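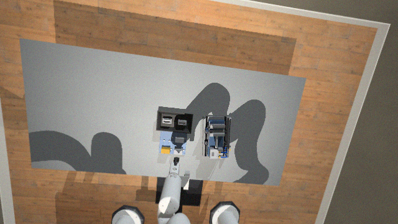
周一早上开个串，记一下上周末跟仿真较劲的事。想到哪写到哪，会比较碎，搞运动规划的朋友可以蹲一下。

背景：我在 Zumalura 这边做双臂工作站的软件，控制、规划、感知接口都沾一点。硬件还在路上，所以这几个月所有东西都先在仿真里跑。顶视相机、木台面、灰垫子、两台设备，机械臂从下面伸上来，我现在闭着眼都能画出这个布局了。

先说最烦的一个：规划器不稳定。同一个起点、同一个目标，有时候出来的轨迹很漂亮，有时候右臂要在设备上方绕一大圈才下去。采样类规划器嘛，随机是正常的，但绕成那样也太夸张了……

一开始我怀疑是碰撞模型太粗。右边那台高设备我图省事直接套了一个大包围盒，把旁边那条窄缝也吃进去了一半。换成凸分解之后好了一些，代价是碰撞检测变慢，单次规划多花了 11 毫秒。能接受。

然后发现真正的坑在关节限位。配置文件里第 7 个关节的上下限写反了一个符号（对，是我写的，八月写的），规划器能用的空间凭空少了一大块，它当然只能绕路！改完那一刻我在工位上叫了一声，Syafiqah 隔着屏风问我是不是又把臂撞穿桌子了。

没有撞穿桌子。那是上个月的事。

说回配置文件。强烈建议大家加载模型的时候做一遍合法性检查：下限小于上限、零位落在区间里、速度上限不为零。几行代码的事，我拖了四个月没写，现在写进启动流程了，不过就直接拒绝启动，不给自己留“先跑起来再说”的机会。

第二件事，感知。我们用顶视图做物体定位，目标包括浅蓝底座左下角那个黄色方块，还有机械臂右边立着的小白块。黄块很好认，整张垫子上就它颜色最跳，随便一个颜色阈值都能抓到。

白块就很气人。机械臂也是白的，离它又近，分割出来经常粘成一坨。我试过调阈值，调到最后变成了“这一帧好了下一帧坏了”的打地鼠游戏，放弃。

现在的做法是先用正运动学把机械臂渲染成一张遮罩，从图里抠掉，再去找白块。反正关节角都是已知的，为什么要让网络去猜臂在哪儿呢？这个思路是 Syafiqah Sutanto 提的，功劳归她，bug 归我。

遮罩要往外膨胀几个像素，不然边缘会留一圈白边，网络特别喜欢把白边当成物体。膨胀太多又会把白块啃掉一个角。目前这个值是手调的，很不优雅，有好办法的请教教我。

第三件事：影子。你们看垫子上那两大片深灰色，右边那片还压到了设备上，轮廓跟弯着的机械臂似的。光源角度一偏，影子比臂本身还抢戏。早期版本的检测网络就把影子边缘当成了设备边缘，位姿偏得离谱。

有人建议直接把阴影关掉。我试了，仿真里指标立刻好看，但真机房间里不可能没影子啊，这不是骗自己嘛。最后还是开着，光源位置和强度做随机化，重新渲染了 900 张，慢慢训。

训练结果：位置误差明显往下走，朝向误差还是有点飘，尤其是左边那个深色盒子。两个凹口一左一右，网络偶尔会把左右搞混，转了半圈还自信满满。现在打算把左边开口里那块银灰色、带一道白色窄槽的部件当成朝向特征单独加权，今晚跑，明天看。

第四件事，双臂调度。两条臂共用这么一小块台面，最朴素的办法是加锁：一条臂进中间区域，另一条就在外面等。安全是安全，就是慢，看着像两个人在窄门口互相“您先请”。

我在改成按时间片预约空间：每条臂提交轨迹的时候把扫过的体积一起登记，调度器查有没有冲突，没有就放行，有就让后来的那条延后。延后比重新规划便宜很多，我这边的任务里大部分冲突等一下就没了。

这个模块内部代号叫 Plirka，别问，名字是抽签抽的。落选的有 Bruviretti，谢天谢地，我光敲 import 就要敲错三次。

Plirka 目前的测试集是 25 个双臂任务，死锁还剩 1 个没解决：两条臂各占着对方下一步要去的地方，都在礼貌地等。我准备加个超时退让，优先级低的先退回收拢位姿。粗暴，但是好调试。

顺便安利一个习惯：每次规划失败都把整个场景状态存下来，关节角、物体位姿、随机种子，一个都别少。以前我只存日志文字，复现全靠缘分。现在双击一个文件就能回到出事的那一刻，幸福感提升巨大！

有人私信问夹爪靠近底座那一段怎么做的。先用规划器走到底座下沿外面的预备位，最后一小段不走规划器，直接笛卡尔直线插补，速度压低，力阈值一到就停。别指望采样规划器给你走出笔直的接近动作，它没有这个审美。

还有问为什么臂底下要放那个黑色台座的。我这边管软件的，只知道它在碰撞模型里必须有，有一次漏加载了，规划器开开心心让肘部从里面穿过去，仿真画面还挺丝滑。

仿真步长也提一嘴：接触多的时候别贪大。我为了跑得快把步长翻过倍，夹爪一碰方块就开始抖，像触电一样，改回去就老实了。

待办：朝向特征加权、死锁超时、遮罩膨胀量自动标定，还有把 Yuen 那套旧的坐标系命名统一掉，现在一半叫 base 一半叫 world_base，每次看都血压高。

先写到这儿，训练脚本报显存不够了，我去砍 batch size。朝向那个实验有结果了接着在这个串底下更。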